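Ticket: Drawer reach dropping off when the shadow lands in the tray
Status: Open, waiting on us
Product: Stumar grasp module
4 min read | 3 comments | 12 shares

Hi all, me again with the shadow thing! Picking up from where I left it: the Stumar model does great on the cart drawers right up until the robot leans in far enough to throw its own shadow across the tray. Then the object mask goes soft, the predicted grasp point slides toward the dark patch, and the arm dithers like it lost its keys. I first put it down to bad wrist calibration and spent most of Saturday redoing that (twice, sigh). It made no difference at all.

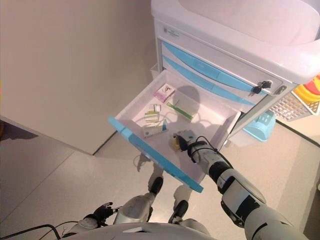

Top drawer open, right hand down in the tray, shadow across the back.

So I went through the head camera logs and sorted frames into two piles, shadow over the target and shadow somewhere else. I got 1561 with the target clear and 296 with it shaded. The clear pile is fine. In the shaded pile the mask leaks past the edge of the object in 55 frames, and nearly all of those are small, pale stuff. Boxes with strong printing on them seem to hold up better, though I wouldn't bet lunch on that yet.

Next I wanted to know whether it was the shadow itself or just low light in general. I turned the exposure down in software on the clear frames till they matched the shaded ones for brightness, and the masks stayed good! That pretty much sold me on the shadow edge being the trouble. It moves with the robot, so the tracker treats it as something worth following.
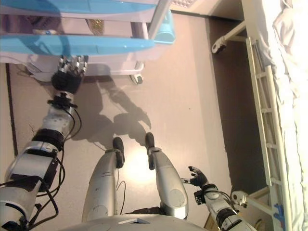
Hviid: Are you feeding the body mask in before or after the tracker? If it's after, the tracker still gets to see the arms and whatever moves along with them. Try it before, and send us the joint states from the same run so we can line them up.

It was after. Oops. I moved it ahead of the tracker and that cleaned up the arms nicely, but the shadow is still in there, because the body mask only covers the body (fair enough). What I'm trying now is the Tano trick: take the joint angles plus a rough position for the ceiling light, project the robot's outline onto the floor and the tray, and tell the tracker to trust edges less inside that region. The wrist view gets the same treatment with its own projection.

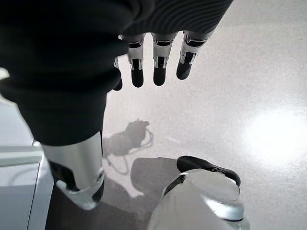

Getting the light position is the fiddly part. I've been fitting it from frames where the whole outline lands on open floor, then carrying it over to the drawer frames. It works okay with one strong light. With two on I get a double edge and the fit wanders off, so for now I'm keeping to one and writing that down as a limit of the method.

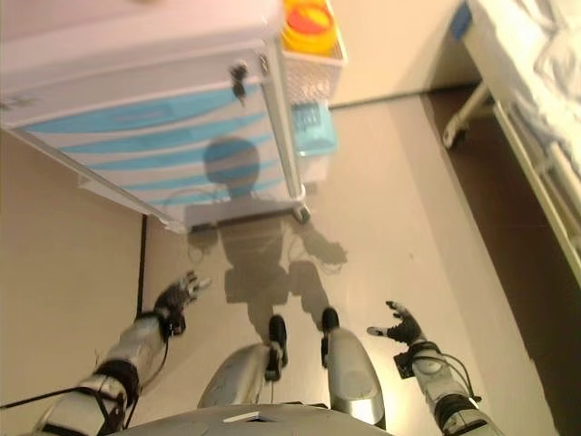 Upright surfaces are still on my list. The projection assumes flat ground, so once the outline climbs the side of anything it bends and my region ends up in the wrong spot. I'm adding a box model for the cart and rerunning on the Flerholm set, all 1737 frames, with the body mask up front this time. Joint states are zipped and attached for Hviid. If anyone has a light fit that copes with two lamps, please drop it in here and I'll run it alongside mine. Leaving this open till the rerun is done.

3 comments | Share
Contact support | © Stumar | Back to top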